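Module 4 : Entretien du linge et réfection de la chambre
Support de cours, séance 6 : le pliage des grandes pièces sur le lit
Publié en juillet, par le service pédagogique, Centre de formation Durenlow

1. Objet de la séance

La présente séance porte sur l'étalement et le pliage des pièces de linge dont les dimensions excèdent celles d'une table de pliage ordinaire. Elle s'adresse aux stagiaires inscrits en formation d'agent d'entretien à domicile et fait suite à la séance consacrée au tri. Les notions de droit fil, de lisière et d'aplomb sont supposées acquises ; les stagiaires qui souhaitent les revoir se reporteront au fascicule Wysocka, référence 484.

Dans la plupart des logements, le lit constitue la seule surface plane suffisamment étendue pour recevoir une pièce volumineuse. Son emploi comme plan de travail obéit à quelques règles. Le drap-housse doit être tendu avant toute opération, un support plissé communiquant ses défauts à la pièce que l'on y pose. Les petits objets demeurés sur le matelas ou contre la tête de lit sont déplacés vers une autre surface et remis en place en fin d'intervention.

2. Les vêtements à capuche

Le vêtement à capuche est posé à plat, dans le sens de la largeur du matelas ou dans celui de sa longueur selon l'espace disponible. On dégage d'abord la capuche, puis le corps, enfin les manches. Les plis longs et peu profonds s'effacent du plat de la main, du centre vers les bords. Les extrémités ramassées sont reprises séparément : il convient de les ouvrir entièrement avant de lisser le reste. 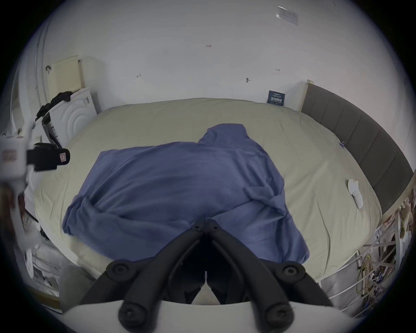 Une fois le corps aplani, les manches sont rabattues l'une après l'autre vers l'intérieur, sans croisement au niveau des poignets. La capuche est ensuite ramenée sur l'encolure. Le pliage s'effectue en deux temps, par le bas puis par le milieu, de manière à obtenir un rectangle dont la largeur correspond à celle du rayonnage de destination. Les vêtements munis d'un cordon sont pliés cordon rentré.

La méthode dite Rakadura, enseignée dans certains établissements, prescrit de rouler la capuche sur elle-même. Elle n'est pas retenue dans le présent référentiel, mais les stagiaires doivent savoir la reconnaître. Les étapes en sont exposées à la page 126 du manuel.

3. Les pièces de tissu étendues sur la couette

Lorsque la literie est déjà faite, la pièce peut être travaillée directement sur la couette. Le volume de celle-ci rend l'opération plus délicate : le tissu suit les renflements et tend à glisser du côté où il pend. On procède alors par les coins. Un premier coin est maintenu tandis que le coin opposé est tiré en diagonale, sans à-coup, jusqu'à ce que les ondulations s'ouvrent. Le bord retombant est relevé en dernier lieu.

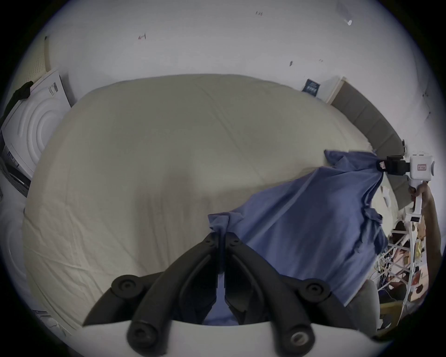

La tension exercée doit rester égale de part et d'autre. Une traction trop vive déforme les tissus à maille et déplace la couette, qu'il faut alors recentrer avant de poursuivre. L'agent veille à la liberté de passage autour du lit : tout article de linge tombé au sol est ramassé, et les étagères voisines sont contournées à distance suffisante pour que le tissu ne s'y accroche pas.

Le passage au pliage proprement dit intervient lorsque les quatre coins sont identifiés. On réunit les coins deux à deux, en commençant par les petits côtés, puis l'on chasse l'air vers le bord ouvert.

4. Travail demandé

Les stagiaires reprendront les deux exercices au domicile d'application Gusgate et consigneront leurs observations sur la fiche 754. La fiche mentionnera la nature de la pièce, le support employé et les reprises éventuelles. Elle est à remettre le mardi, avant le début de la séance suivante.

Dernière mise à jour : juillet
Centre de formation Durenlow, tous droits réservés | Contact | Haut de page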